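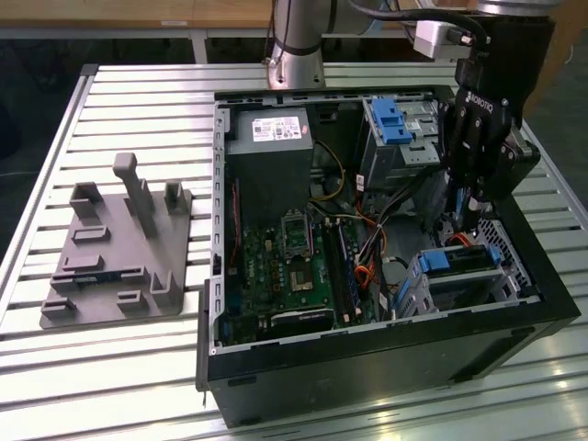 Open tower on the worktable

About Jakiner

Jakiner is a women's and girls' soccer club, and we love this game! Glória Gouveia and Signe Haugland got us going with 23 players and 2 borrowed goals, and we now have 51 players training at Loureiro Park. We play in the Drellumon League from spring right through October.
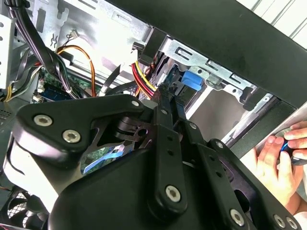
Close-up, inside the case

Our coaches

Remo Testa runs the senior side and likes his teams to pass their way out of trouble — even on a bumpy field. Adelino Paiva looks after the under-14s, who scored 50 goals last season and celebrated every one of them like a cup final.

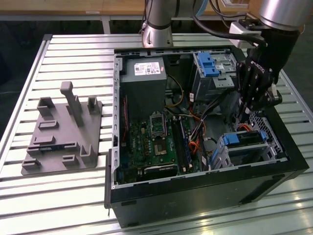 Power supply and motherboard, with the hand at right

Come and play

New players are welcome all season, and you don't need any experience. Bring cleats, shin guards and a water bottle, and ask for Cyprian Piątek at the gate. Training starts at 6 p.m. — come a little early and kick a ball around with us!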